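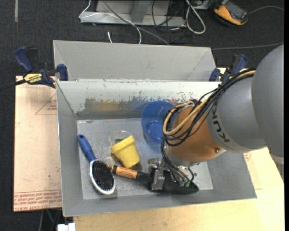 Une boîte par usage, sinon ce n'est plus du rangement, c'est un tas avec des bords : Bülent Karakaya me l'a redit au mois d'août, et il y croit dur comme fer. Je n'y crois pas. J'ai passé assez d'années à vivre dans des logements trop petits pour avoir essayé la chose, et je voudrais plaider, une fois, pour le bac commun. Celui où la brosse à cheveux côtoie un outil à poignée orange et où personne ne s'en porte plus mal.

La doctrine inverse a gagné toutes les batailles. Ouvrez n'importe quel catalogue, Sedeck ou Westik, c'est la même page : des casiers dans des tiroirs, des boîtes dans des casiers, des étiquettes sur les boîtes. On vous vend du vide découpé en morceaux. La gamme Pumard que j'ai eu la faiblesse de commander coûtait 169 euros, port non compris, et elle m'a surtout appris que je possédais des choses qui n'entrent dans aucune catégorie. Où va le mètre ruban dont on se sert pour les ourlets et pour les étagères ? Où va la brosse, quand on se coiffe dans l'entrée et qu'il n'y a pas de place au-dessus du lavabo ? Le système répond qu'il faut un compartiment de plus. Il répond toujours cela.

On me dira que l'hygiène commande. Je l'entends pour la brosse à dents, pour l'éponge, pour tout ce qui touche à la nourriture. Pour une brosse à cheveux, posée à côté d'un outil qu'on a essuyé avant de le ranger, j'attends qu'on me montre le dommage. On me parlera aussi des lames, et là je cède du terrain : ce qui coupe ou ce qui pique ne se jette pas dans un bac où l'on plonge la main sans regarder. Un étui règle l'affaire dans la plupart des cas. Dans une maison avec de jeunes enfants, j'irais plus loin et je mettrais tout cela en hauteur. Ce sont des précautions de bon sens, elles ne fondent pas une théorie générale du compartiment.

Car la théorie a un coût dont les vendeurs parlent peu. Ranger par catégories demande une décision à chaque objet, tous les soirs, à l'heure où l'on n'a plus envie de décider quoi que ce soit. Alors on pose. Sur la commode, sur la chaise, sur le rebord de la fenêtre. J'ai vu chez des gens très équipés des boîtes admirables, à moitié vides, et les affaires de la semaine étalées par-dessus. Sixten Granström, chez qui j'ai logé quelque temps, avait 40 petits tiroirs dans son atelier et cherchait son grattoir tous les matins. Il le retrouvait près de la cafetière.

Le bac commun a des défauts, je ne vais pas le béatifier. Il se remplit. Il attire les piles mortes, les vis orphelines, les notices en six langues. Passé une certaine hauteur, on n'y trouve plus rien et Bülent a gagné. Il faut donc qu'il soit large, bas, ouvert, et qu'on voie le fond. Un couvercle est une erreur. Une seule couche d'objets, posés les uns à côté des autres : voilà à peu près la seule règle que je défende, et encore, je la viole en hiver à cause des gants.

J'ai lu quelque part, dans une brochure Halvorsen je crois, qu'un foyer « bien organisé » retrouve n'importe quel objet en moins de 20 secondes. Je me demande qui tient le chronomètre. Dans mon bac, je jette un œil, je prends, je repose. Le manche bleu d'une brosse se voit très bien à côté d'une poignée orange, mieux en tout cas que deux tournevis jumeaux dans un casier réservé aux tournevis. Le mélange aide l'œil. Ce sont les choses semblables qui se cachent les unes derrière les autres, demandez à quiconque a cherché une chaussette noire.

Bülent, lui, maintient. Il m'a proposé de venir trier tout cela un dimanche, avec son étiqueteuse. J'ai dit que je réfléchirais, et j'ai commandé un deuxième bac, pareil au premier.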